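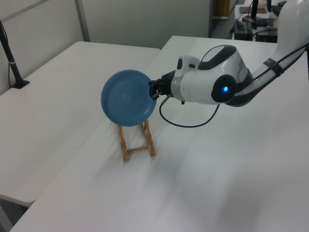
1. Dish racks and the washing-up area

The meeting began with the draining question, carried over from last time and the time before. The proposal from Saithong is that every floor gives up its plastic drainer and goes over to wood. Youssra Morsy (Kovell, chair) asked what problem this was meant to solve. Saithong said the plastic ones go slimy underneath and look dreadful. The chair accepted the second point. She said she was less sure of the first, as in her experience anything goes slimy if it's left standing in a puddle, wood included. Brodano asked whether a small wooden rack, of the kind shown with the blue plate on the white table, would hold a Friday's worth of lunch things from the second floor. Saithong thought it would if people dried up and put away as they went. The chair asked when people on the second floor had last done that. No answer was recorded.

Ziletex said their own wooden rack at home had gone black at the joints after one winter. Saithong said it depends on the wood and whether it's been oiled. Asked who would be oiling them, Saithong said it was a five-minute job. The chair said that was not a name.

Decision: one wooden rack to be tried on the first floor only, until the end of September. The plastic drainers on the other floors stay where they are and are not to be thrown out in anticipation. Saithong to oil it.

2. Plates

The blue plates were agreed on two meetings ago and there is still disagreement about whether they were a good idea. Points made for them: they are all the same, so they stack, and the old mixed lot did not. Points made against: they are wider than the old side plates, they knock against the tap in the narrow sink, and according to Brodano the glossy finish shows every smear. Kovell's view is that a plate which shows smears is doing us a service.

Brodano wants the old plates back out of the store cupboard as spares. The chair asked why, if we have enough. Brodano said we do not have enough at half past twelve. It was put to Brodano that we would have enough at half past twelve if the ones used at half past ten were washed. Brodano said this was aimed at one team in particular. The chair said it was aimed at whoever it fitted.

Ziletex raised chips on rims. Two plates with chipped rims were found back in the cupboard, which means somebody looked at them, washed them and decided they were fine. Chipped plates go in the bin, wrapped in newspaper. There was some discussion of whether they could be used under plant pots. They can, if whoever wants them takes them home the same day.

Decision: old plates stay in the store cupboard. Brodano may bring this back with something firmer than a feeling about half past twelve.

3. Quote for the new kitchen fittings

The quote has come in at £2,493 for a deeper sink, a new tap and a length of worktop. This was described in the covering letter as competitive. The chair asked what it was competing with, as only one firm was approached. Ziletex, who got the quote, said two others had been rung and hadn't rung back.

The kitchen pot stands at £900. Ziletex suggested each firm could make up the difference in equal shares. Kovell pointed out that equal shares would have a firm with 19 people paying the same as firms several times its size, and that Kovell is the firm with 19 people, so an interest was declared. Saithong would support a split by headcount. Brodano would not. Ziletex would support whichever was quicker.

It was asked whether the tap could be done by itself. The tap is the thing people complain about. Most of the grumbling about the sink comes down to the tap being too low to get a plate under without tilting it and sending water down your front. The letter does not price the items separately, which the chair found interesting.

Decision: no order placed. Ziletex to ask for the quote broken down by item and to get a second price for a taller tap on its own.

4. The rota

The rota is on the wall. It has been on the wall since the spring. Saithong believes it is working well. Others asked to see some sign of this.

Saithong's argument is that the kitchen is generally clear by the time the last people leave. Kovell's is that it is clear because the same two people clear it, neither of whom is down for it. Ziletex proposed a reminder by email. The chair said the last reminder had gone to 197 addresses and got one reply, from someone who had left the company. She has no objection to another email provided no one calls it an action.

Brodano asked for a sign over the sink. There are already signs over the sink. It was agreed that the oldest could come down, including the one about the microwave we no longer have.

Decision: rota to be redrawn by floor and not by name, and looked at again next time. Saithong is confident. The chair asked for her own position to be minuted as "we'll see".

5. Tea towels

Ziletex has been taking the tea towels home to wash and would like to stop. Thanks were given. Paper towel was suggested by Brodano and turned down on cost. Saithong said that with a wooden rack there would be less need for tea towels, as things would dry by themselves. It was noted that under item 1 the wooden rack only works if people dry up as they go. Saithong said both could be true.

Decision: each firm washes its own towels from now on. Kovell's are the checked ones.

6. Any other business

The lid of the big casserole is missing. It was last seen at the leaving lunch. All to look in their own cupboards, and in the meeting room, where it may be in use as a tray.

Brodano asked whether washing-up brushes could be replaced more often. Agreed without discussion.

Saithong asked for the wooden rack trial to be called a pilot. Not agreed.

Next meeting same place, 4 pm. Ziletex to bring the quotes, and the spare key to the store cupboard.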